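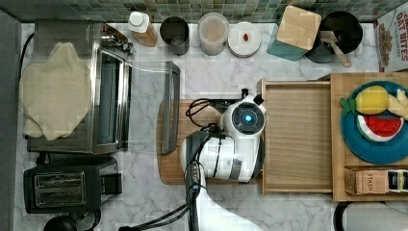 Ollby Match Records: Data Card

What is in the files

Ollby is a set of lineups, substitutions and attendance figures from lower league football (soccer) matches. It was typed from printed match programs and local newspaper reports. The present version has 1,342 matches and is split into 2 files, one for matches and one for appearances.

The clubs are mostly from the Walley District League and the Pichler Cup. Friendly matches are left out, also when a newspaper printed the full teams.

Files

matches.csv — one row for each match
appearances.csv — one row for each player in each match, including substitutes who stayed on the bench

Columns in matches.csv

match_id: a whole number, never used again after a row is deleted
season: the year in which the season began
competition: WDL or PC
home, away: club name as in the club list of the league at that time
home_goals, away_goals: score after normal time
extra_time: yes, no or empty
attendance: a whole number, or empty when no source gives it
source: P for program, N for newspaper, B for both

Columns in appearances.csv

match_id: the same as in matches.csv
side: H or A
player: surname, with initial only when the source prints it
role: start, sub_used, sub_unused
minute_on, minute_off: empty when unknown
captain: yes or empty
card: Y, R, YR or empty

How the data was entered

Each lineup was typed by hand and then read a second time against the paper. When the program and the newspaper disagree, the newspaper wins, as programs are printed before the teams are final. In such a case the source is still marked B, and the name from the program is not kept.

The import script is called Tuvance. It checks that each side has eleven starters, that no player goes off before he comes on, and that every match_id in the second file exists in the first. It does not check spelling.

Known problems

Player names are not unique. Two brothers in the same team can appear as the same surname on both lines, and then only the order in the lineup separates them. Please do not add up goals or matches for a player by surname alone.

Attendance is rounded in many reports. The value 1,000 comes much more often than it should, and I would treat it as a guess by the reporter. The highest value in the file is 2,218, from a Pichler Cup final, and for this match both sources agree.

Substitution minutes are poor in the older seasons. Before the newspaper started its longer reports, most substitutes have the role but no minute.

Abandoned matches are included only if the league let the score stand. Replays have their own match_id, but there is no column which connects them to the first match.

Accents in names were lost in the first version. They have been put back where the program shows them clearly.

Loading

Both files are UTF-8, separated by commas, with a header row. Empty means unknown — it never means zero. Some spreadsheet programs change a score written in one cell into a date, and for this reason the goals are in separate columns.

Corrections

If you have a program that shows a different team, please send the match_id, the line as it is now and the line as it should be. A scan of the page helps a lot. Corrections are collected and go into the next version, normally in August, before the new season starts.

License

Free to use and share with the name of the dataset. The scanned programs are not part of it.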